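# Why Is a Wire Basket Mostly Holes?

I have a favorite basket. I know that's a funny thing to have a favorite of, but stay with me! It's black, it's made of wire, and if you held it up to your face you could look right through it and see your whole kitchen cut up into little squares. Most of my basket isn't basket at all. It's air.

So how does a thing made mostly of air manage to hold anything?

Let's start with the wire. If you take one piece of thin wire, the kind you might use in a craft project, you can bend it with two fingers. It isn't very strong by itself. But when you lay lots of wires side by side, then lay lots more across them the other way, and join them at every place they cross, you get a grid. We call that grid a mesh. Now every wire has neighbors holding on to it. Push on one and all the others help push back.

My school notebook was the first grid I ever noticed, and after that I saw them all over the place – window screens, tennis rackets, the rack inside the oven, waffles (waffles count, I've decided).

Look at the bottom of a mesh basket some time. The floor is a grid too, with whatever is underneath peeking through the gaps.

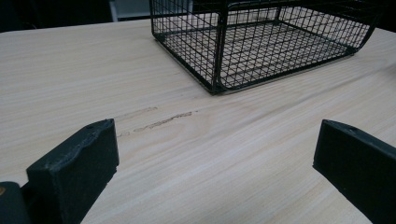

**Why are some of the wires thicker than the others?**

The thick wires do the heavy work. They go along the edges and corners, where a basket gets bumped and grabbed the most, and they keep the whole thing in shape. The thin wires fill in the space between, so your stuff doesn't fall out.

It's a bit like a tent. The poles make the shape, and the cloth fills in the rest. If you took away the poles you'd have a floppy heap, and if you took away the cloth you'd have a very drafty tent.

## What holes are good for

You might think holes are just a way to use less metal. They are! Less metal makes a basket lighter, and a light basket is easier to carry when your arms are short. But holes have other jobs too.

- **They let air in.** Onions and potatoes like moving air. Shut them up in a plastic bag and they can go soft and smelly.
- **They let water out.** A mesh basket can't fill up like a bucket, so rinsed things can drip. (Put a towel under it. I forgot once, and my socks found out.)
- **They let you see.** With a solid box you have to lift the lid and dig. With mesh you can peek in from the side.

Holes have one big problem, though, and you've probably guessed it. Small things fall through! Rice would be a disaster. So would beads, or those tiny building pieces that hurt when you step on them. The rule is easy: the thing has to be bigger than the hole.

A cup is much bigger than the hole, so a cup is perfect. It has a flat bottom, and that flat bottom rests on many wires at once. Think about standing in snow. Regular shoes sink, but wide snowshoes spread your weight out and you stay on top. The cup spreads its weight over the wires in the same way. 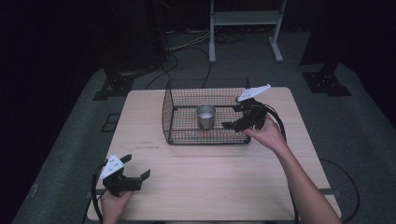 *A small metal cup standing on the mesh floor of the basket.*

## Getting a cup in without a clang

Metal on metal is LOUD. If you drop a metal cup into a metal basket from up high, the cup starts to shake very fast, and so do the wires. That shaking pushes on the air, and the air carries it to your ears. Clang!

The lower you start, the softer the sound. Try to get the cup so close to the floor of the basket that it has almost nowhere left to fall. Then let go slowly. I like to tilt mine a tiny bit so one edge touches first, and then I let the rest come down after it.

Taking it out again is its own little puzzle. The walls of the basket are in your way, so you have to come in over the top and reach down. The rim of the cup is a good place to aim for, because it's the highest part and there's an edge to hold.

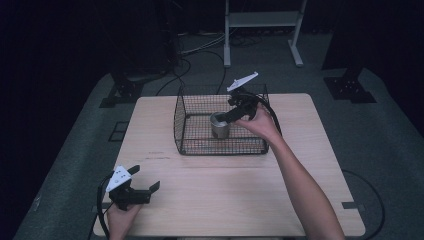

## Try it yourself

You'll need a mesh basket, a small metal cup and a folded dish towel. Ask a grown-up first if the basket belongs to the kitchen.

1. Set the basket on a table and push down gently in the middle of its floor. Does it bend?
2. Now push gently near a corner. Which place feels stiffer?
3. Put the cup in as quietly as you can. Then lift it up a little and let it drop from the height of your thumb. Listen for the difference.
4. Lay the dish towel in the bottom and do the same thing again. The towel is soft and soaks up a lot of the shaking, so the clang turns into more of a thud.
5. Take everything out, turn off the lights and shine a flashlight through the side of the basket onto a wall. Move the flashlight closer and watch the squares grow!

The last one is my favorite, and it works best in December, when it gets dark before dinner. You can make the shadow squares so big that your hand fits inside one.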